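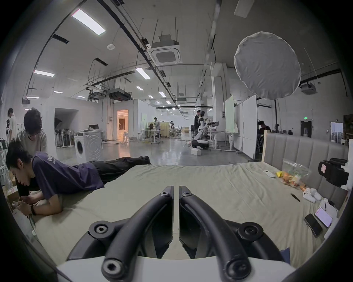
Phone Use Before Bed and Sleep in First-Year Students
Project report, Health Science course
Group: Sohail Gondal, Ghazala Usmani, Ehsan Sethi
Supervisor: Merja Seppälä

1. Background
Many students in our year say they are tired in morning classes. We wanted to find out if putting the phone away earlier in the evening changes how long it takes to fall asleep.

2. Method
We handed out a paper survey in August and got 93 back. From those who agreed to go on, we picked 8 students for a sleep diary lasting four weeks. For the first two weeks they used their phones as usual. For the last two they stopped at 10 p.m. Each morning they wrote down when they went to bed and how long they thought it took to fall asleep.

3. Results
Five students fell asleep faster in the second half. Three saw no change, and one of these wrote that she read on a laptop instead. Wake-up times stayed the same for everyone.

4. Problems
The diaries depend on memory. Two students missed entries over a long weekend, and we left those nights out. Exams began in the last week, which may have affected sleep too.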